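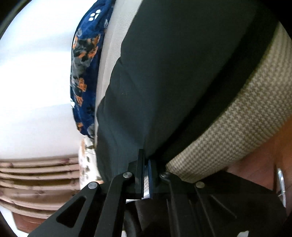
Danddale Setlists is a collection of songs played, attempted and abandoned by bar bands on the Danddale circuit, copied from the bits of paper taped to the stage floor. It started as a spreadsheet Radomir Shehu kept to prove that his band was not the only one closing with the same song every night. It has since outgrown the argument, which he lost. The data is mostly smooth and mostly dull, and flaws show up the way pale lint does on dark charcoal-green cloth: tiny specks, a little left of center, and once you have seen them you can't look at anything else. We have brushed off what we could. Please report the rest.

Current version: 4

What you get

setlists.csv has one row per song per show. Columns are show_id, band, venue, position, title_as_written, title_clean, encore, crossed_out and notes.
venues.csv has one row per room, including the two that are the same room under different owners.
handwriting.txt is Jianhua Hou's guide to reading drummers. Start there if a title makes no sense.

The main file covers 200 shows and a little over 2,000 rows. There are 40 bands, if you accept that Colard and the Colard Trio are separate bands. Both of them insist on it. The Trio has four members.

How it was collected

Paper setlists were picked up after the show, with permission, and typed in by hand. Titles went in exactly as written, so "SLOW ONE (G)" is a real value and occurs more often than any actual song. Angeliki Gavalas then filled in title_clean from memory, from recordings when there were any, and by phoning bass players before noon, when they are easier to find than you would expect.

Crossed-out songs are kept, with crossed_out set to 1. That means somebody drew a line through the title. It doesn't mean the song wasn't played. Fludero crossed out their entire second set in March and then played all of it, in order, with an extra solo.

Known problems

Encores are unreliable. Most bands write the encore on the list before the show and act surprised later. We mark encore as 1 only when there is a line, a gap or the word "encore" above the song. One list says "if they ask" — we counted it.

Medleys are split into separate rows when the songs are joined by a slash and left alone when they are joined by an arrow. This was a bad decision in version 1 and we are now too far in to change it.

Keys and tempos are not included. They were in version 2, where they caused three arguments and a resignation. Kosmas Mavromatis has come back since and would like it known that the song is in E flat.

Show Xie's solo acoustic nights have no setlists at all, so they appear in venues.csv only. Xie says the songs know when it is their turn.

Please don't use this to

Rank the bands. Work out who owes whom a songwriting credit. Estimate how many people were in the room, a figure that appears nowhere in these files for everybody's sake.

Corrections

Send them to Sotiris Giannakopoulos with the show_id and, if you still have it, the paper. Beer stains are fine. If you are correcting your own band's list, say so, and have one other member agree with you first.

Free to use for anything non-commercial. Credit "Danddale Setlists" and the version number.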